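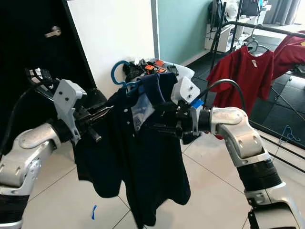
Navy polo, blue hanger.

2025-11-28

Beddale tramway, north end

Walked the line from the quarry gate to the Tidstead road with Katalin Farkas. Dull light, no leaves left on the birch, so the formation reads better than it did in summer. The bed is level for the first stretch and then falls steadily toward the road. Stone sleeper blocks survive in place in two short runs. Most have two drilled holes, a few have four, and I take the four-hole blocks to be reused.

Spacing is regular within each run but the two runs do not agree with each other. Kenneth Dela Peña thinks the lower one was relaid when the kilns were rebuilt. The quarry ledger has an entry for 40 new blocks but gives no location, so it does not settle the matter.

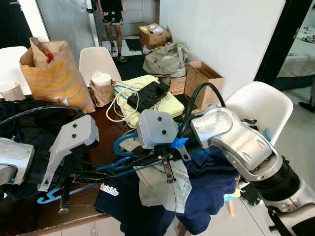 Dark clothing on the table.

Ledger

Spent the afternoon on Ronaldo Buenaventura's transcript. It gives 707 wagons of burnt lime sent down to Tidstead in the first year and 802 in the second. The running total at the foot of the last page is 2623. I added the yearly figures twice and got the same result as the clerk, so no page is missing from that volume. The wagon size is not stated anywhere. Without it the tonnage printed in the old parish history cannot be checked, and I have struck it from my draft.

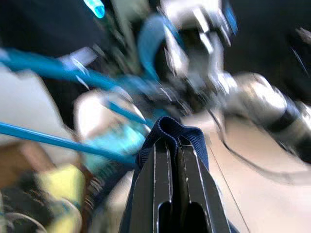

The embankment at Cevitbridge remains the difficult section. The 1840s plan shows a single bank with a culvert under it, but on the ground there are two crests with a narrow hollow between them, closed over at the south end. In profile the closed end is very like the navy fabric between the gripper fingers, pinched to a looped top with the sides hanging down either way. My reading is that a second bank was tipped against the first and the fill slumped across the gap. A hand auger at three points on the crest would test this. The owner has agreed in principle and wants the holes backfilled the same day.

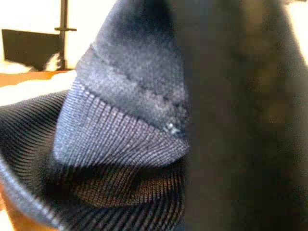 To do

Ask Maribeth Saludo for the tithe map tracing, sheet with Cevitbridge on it.

Re-measure the lower run of blocks, center to center, with the steel tape.

Write to Maribeth Macaraeg about the date of the kiln rebuilding. Her note says "before the railroad," and I need the source.

Return the auger extension to Katalin.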